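**Wivard Cricket Ground: Pre-Season Safety Inspection**

Date of inspection: 2026-03-06
Inspected by: Raffaele Mancuso, Grounds and Facilities
Next full inspection: June

Ratings used in this record: **S** = satisfactory; **A** = action needed, area may stay open; **C** = area closed until the item is cleared. Items not rated S must carry a comment.

## 1. Playing surface and boundary

- [x] Square free of holes, stones and loose turf. **S**
- [x] Bowlers' run-ups level at both ends. **S**
- [ ] Outfield free of trip hazards. **A**
 Comment: Two sprinkler covers on the Avari Road side sit above the level of the grass. They are to be reset before the first practice match. Cones are in place.
- [x] Boundary rope in sound condition, with no exposed wire or pegs. **S**
- [ ] Clear run-off between the rope and fixed objects. **A**
 Comment: The roller was parked inside the run-off at the north end. It was moved during the inspection. Ground staff are reminded that the roller is to be returned to its bay and chocked after every use, including between innings.
- [x] Drain grates seated and flush. **S**

## 2. Sight screens

- [x] Pavilion end: frame, wheels and brakes. **S**
- [ ] North end: frame, wheels and brakes. **C**
 Comment: The left brake does not hold. The screen has been chained to the fence and must not be moved by players or umpires. Kender has been asked to quote for a new brake assembly. Matches may go ahead with the screen in its fixed position, provided both captains are told before the toss.

## 3. Practice nets

The four lanes were inspected with the bowling machine switched off and disconnected. Lane 3 remains out of service from last season and was inspected only for access.

- [x] Posts and ground anchors firm. **S**
- [ ] Netting free of tears. **A**
 Comment: There is a tear at batting height between lanes 1 and 2. It has been tied as a temporary measure. Lane 2 may be used for throw-downs only until the panel is replaced.
- [x] Artificial surface secure at the edges. **S**
- [x] Bowling machine: casing, guard and cable. **S**
- [ ] Operator's notice displayed. **A**
 Comment: The notice is faded. The replacement should repeat the present wording: helmets are to be worn by all batters, and the operator must raise a ball in clear view before feeding the machine.

## 4. Pavilion and scorers' room

- [x] Fire exits clear and doors opening fully. **S**
- [x] Extinguishers in date, with pins and tags intact. **S**
- [ ] Emergency lighting. **A**
 Comment: The unit above the visitors' stairs did not come on when tested. A new battery is on order.
- [x] Balcony rail secure along its full length. **S**
- [ ] Balcony capacity sign in place. **A**
 Comment: The limit is 40 persons. The sign was taken down for painting and has not been put back.
- [x] Scorers' room: sockets, leads and heater. **S**
- [ ] Small equipment stored and labeled. **A**
 Comment: Remote controls are to be kept together in one box and labeled by device. Spare batteries are to be stored apart from used ones, and used batteries taken to the collection point at the end of each month. 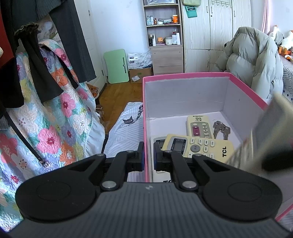
*Three remote controls in the open box.*

The scorers' room is to be locked when no scorer or member of staff is present. The key is signed for at the pavilion desk. Keys held over from last season must be returned before new ones are issued.

## 5. Scoreboard

- [x] Ladder secured and feet sound. **S**
- [x] Platform boards free of rot. **S**
- [ ] Number plates stored safely. **A**
 Comment: The plates were stacked against the inside of the door and could fall when it is opened. They are to be hung on the hooks provided. Children assisting with the board must stay on the lower platform.
- [x] Electrical supply isolated when not in use. **S**

## 6. Spectator areas

- [ ] Fixed benches. **A**
 Comment: Of the 53 benches on the site, 8 have a loose or split slat. Each has been marked with tape. The grounds team will repair them in order, starting with the row in front of the pavilion.
- [x] Steps and handrails on the grass bank. **S**
- [x] Wheelchair viewing area level, with clear access from the gate. **S**
- [ ] Warning signs for hard balls in play. **A**
 Comment: The sign by the Avari Road gate is hidden by the hedge. The hedge is to be cut back. This was also noted last year.
- [x] Vehicle barrier closes and locks. **S**

The speed limit on the service track remains 10 mph. Delivery drivers are to be met at the gate on match days, and no vehicle is to cross the outfield once the boundary has been set.

## 7. First aid and emergency access

- [x] First aid kits at the pavilion and nets, full and in date. **S**
- [x] Defibrillator: ready light showing, pads in date. **S**
- [x] Stretcher accessible and undamaged. **S**
- [ ] Emergency contact sheet current. **A**
 Comment: The sheet still lists the former ground manager. A corrected copy is to be posted in both dressing rooms, the umpires' room and the scorers' room.
- [x] Ambulance route from the main gate clear. **S**

## 8. Machinery shed

- [x] Mowers: guards, blades and cut-off switches. **S**
- [x] Fuel stored in approved cans inside the locked cabinet. **S**
- [ ] Chemical store. **A**
 Comment: One container had no readable label. It has been set aside for disposal and must not be used. Pană will collect it with the waste oil.
- [x] Gloves, goggles and ear protection available. **S**

## Follow-up

The north sight screen is the only item rated C. It will be inspected again after the brake has been replaced, and the chain may be removed only by the inspector. Items rated A are to be signed off in the grounds log by the person who completes the work, with the date and any parts used. Any item still open at the next full inspection will be rated C.

Signed: Raffaele Mancuso

Copies: ground manager; match secretary; pavilion desk file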